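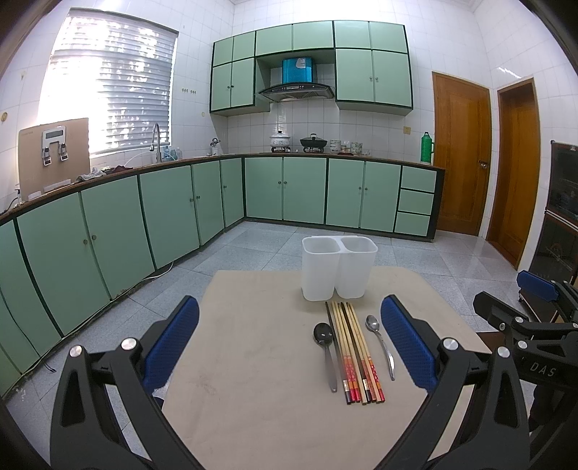
Portacubiertos doble de plástico blanco translúcido, con un haz de palillos y dos cucharas sobre la mesa.

Portacubiertos de escurrir

El portacubiertos de escurrir, llamado también cubertero vertical, escurrecubiertos o simplemente «el vaso de los cubiertos», es un recipiente abierto por arriba en el que se guardan de pie cucharas, tenedores, palillos y otros utensilios de mesa y de cocina. Se distingue del cubertero de cajón, que es una bandeja plana con divisiones, en que aprovecha la altura y ocupa muy poca encimera. Es uno de los objetos más humildes de la cocina y también uno de los más agradecidos: pocas piezas tan sencillas resuelven a la vez el secado, el orden y el tener las cosas a mano.

Formas

La forma más antigua es el bote único, cilíndrico, heredero directo de la jarra de barro en la que se dejaban los cucharones junto al fuego. De él derivan los modelos de varias bocas, en los que dos o más vasos van unidos por el borde o por una pared común. El modelo doble es el más corriente en hogares pequeños. Suele tener los vasos de sección cuadrada con las esquinas redondeadas, una solución excelente - el cuadrado se arrima bien a la pared y la curva se limpia sin dejar rincones.

En muchos dobles los vasos se tocan solo en la parte alta y quedan separados por una ranura hacia la base. Existen además versiones con ventosa, con gancho para colgar de una barra y con platillo inferior para recoger el agua.

Materiales

El plástico translúcido es popular por su ligereza y porque deja adivinar el contenido y también la suciedad acumulada en el fondo, lo que anima a lavarlo. La cerámica esmaltada pesa más y resiste mejor los vuelcos cuando se llena de palillos largos. El acero perforado airea muy bien, aunque los mangos finos pueden colarse por los agujeros. El bambú es bonito y cálido, pero pide un lugar seco.

El modelo Memumier, de la casa Brarka, es un buen representante del tipo doble: mide 18 centímetros de ancho y 19 de alto y pesa 335 gramos con el platillo puesto. El Yimer, de Kornska, es de un solo vaso y se vende con una rejilla de fondo extraíble.

Palillos y cucharas

El portacubiertos vertical se lleva de maravilla con los palillos. Al ser largos y rectos caben muchos en muy poco espacio, y los mangos decorados, con flores pequeñas, bandas doradas o lacas rojas y negras, lucen como un ramo cuando asoman por el borde. En las casas donde conviven juegos distintos, de madera clara y de madera oscura, conviene emparejarlos antes de guardarlos; hacerlo sobre la mesa, con todos los mangos hacia el mismo lado, es rapidísimo y bastante entretenido.

Las cucharas plantean otra cuestión. Las de cabeza ancha, como las de servir, ocupan casi toda la boca de un vaso pequeño y desequilibran los modelos ligeros, por lo que se suelen poner en el compartimento pegado a la pared. Las metálicas de mesa son más dóciles y admiten compañía.

Colocación

Sobre si los cubiertos deben guardarse con el mango hacia arriba o hacia abajo hay partidarios fervientes de ambas escuelas. Con el mango hacia arriba se cogen sin tocar la parte que va a la boca. Con el mango hacia abajo el agua escurre lejos de la cuchara y se ve de un vistazo qué pieza es cada una. Una costumbre extendida reserva un vaso para los palillos y otro para las cucharas.

Limpieza

El fondo es el punto delicado. Se recomienda vaciar el recipiente una vez por semana, lavarlo con agua caliente y jabón, pasar un cepillo de biberón por las esquinas y dejarlo boca abajo hasta que esté seco. Los palillos de madera deben entrar ya secos. En los modelos de plástico, la capa blanquecina que deja la cal se retira con vinagre rebajado.

Véase también

Cubertero de cajón
Escurreplatos
Palillos
Reposacucharas

Última revisión del artículo: 12/12/2020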